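Aoi Kudo
16/04/2013
Thread on folding T-shirts on a covered table. Long, and mostly about friction.

1/ Background. I do the linen and clothing side at Clarkby, a short-stay lodging with a laundry attached. We fold a lot of T-shirts: guests' shirts, staff shirts, the odd bag somebody left in a room in December.

2/ Until this winter we folded on the bare table top. Bare tops are fast to wipe down and bad for almost everything else. Jersey knit slides on them. You pull one side of the hem and the other side comes with it.

3/ So the table now has a sheet over it. Pale yellow-green, flat, no elastic. I tried a fitted one first. The elastic pulls the corners in and you get a permanent dome in the middle.

4/ The sheet should hang over the sides by more than you think. With a short drop it creeps toward whoever is folding, and by the end of a load you have bare table at the back.

5/ Do not iron the sheet. I did, twice. Long shallow wrinkles don't transfer to a T-shirt in the few seconds it is lying there. Bunching at a corner doesn't matter either as long as you fold away from it.

6/ A crease running under the shirt is different. It shows up as a false edge and your hand follows it. Smooth that one out before you start – one pass with the forearm, center to side.

7/ Color. Pale, and a color you don't get many shirts in. White was poor: white shirts vanish on it and you lose the sleeve edge. On yellow-green I can find the hem of anything we get, including white and gray.

8/ Weight. The sheet we settled on is from Dumisine, the plain one. The heavier Ebihara cover was on trial for a couple of weeks. Good grip, but lint stuck to it and then moved to every dark shirt in the pile.

9/ Now the shirt. Most of the time goes into getting it flat. The fold itself is two sides in, bottom up, done. If a shirt takes you more than a few seconds, look at what you were doing before the first fold.

10/ Order I use: collar, shoulders, sleeves, hem. Find the collar first because it is the only part with a rib you can identify by touch. Put it at the far side of the table, opening up, and leave it alone.

11/ Then shoulders. Pinch both seams where the sleeve meets the body and pull apart, lightly. This takes out most of the diagonal folds across the chest in one move. Patting them does nothing. They come from the shoulder being rotated, so fix the shoulder.

12/ Sleeves next. There is nearly always one that behaves and one that doesn't. The bad one is usually twisted at the seam. Pulling it by the cuff tightens the twist. Put two fingers inside the sleeve, open it, lay it down.
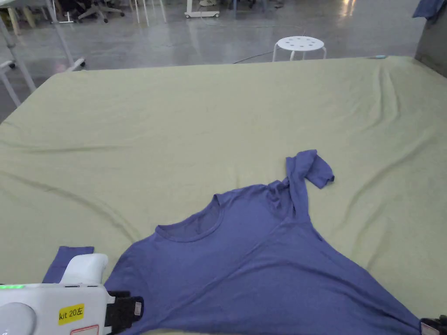 Blue T-shirt, before flattening. One sleeve flipped up and twisted beside the collar, cuff bent over.

13/ With a shirt like this one, resist going for the big ridge down the chest. It starts near the bad sleeve. Sort the sleeve and shoulder and the ridge mostly goes, and whatever is left comes out with the hem.

14/ Hem last. Both corners, pull toward yourself, let go. If the side seams have wandered to the front, ignore them. Cheap tubular knits spiral after washing and there is no position in which both seams are straight. Square it by the collar and hem.

15/ Batch size. We used to tip a whole basket out on the table. Now it's one shirt on the sheet, the rest in the basket. Two shirts on the sheet means one of them gets leaned on.

16/ I kept a tally for one stretch, covered table only: 328 shirts, of which 2 had to be refolded at the shelf. I don't have a matching tally for the bare top, so take that for what it is. My recollection is that refolds were a daily thing.

17/ Washing the sheet: with the whites, no softener. Softener makes it slippery and you are back to the bare table. Shake it out between loads.

18/ Someone will ask about folding boards. We have one, a Siltatero. It gives a consistent width, and it still needs a flat shirt to start with, so tweets 10 to 14 apply. I use it for staff shirts because they share one shelf.

19/ Next up is pants, where the sheet makes less difference. Denim stays where you put it. Leggings don't stay anywhere – if you have a method for leggings, reply with it.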